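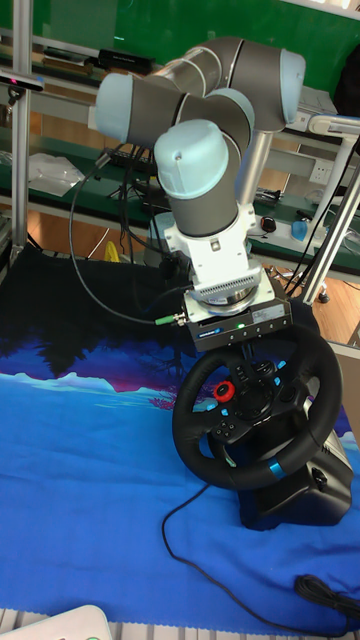

Gray and light blue robot arm with a white bracket at the wrist

Home | Services | Newsletter | Contact

Gutter season begins in October

Dear customers of Jastadwood and Flarkdale,

The leaves are coming down early this year, and our telephone is already busy. If your house stands under big trees, please do not wait until the gutters are full. Water that cannot go down the pipe will go behind the board, and this damage you see only much later, when the paint starts to lift.

From October we clean gutters six days a week. A normal house takes us three hours, with the downspouts included. We also check the hangers and close small leaks at the corners. If a longer piece must be changed, we first send you a written price and you decide in peace.

For homes in Vanham we have now a second truck, so the waiting time there should become shorter. The truck carries 27-foot ladders, enough for most two-story houses. For higher roofs please tell us when you call, so that we can bring other equipment.

Customers who had the Wubshet leaf screens installed last fall can ask for the first yearly check without cost. Please have your invoice near you when you call.

We use cookies to make this site work better. Accept | Settings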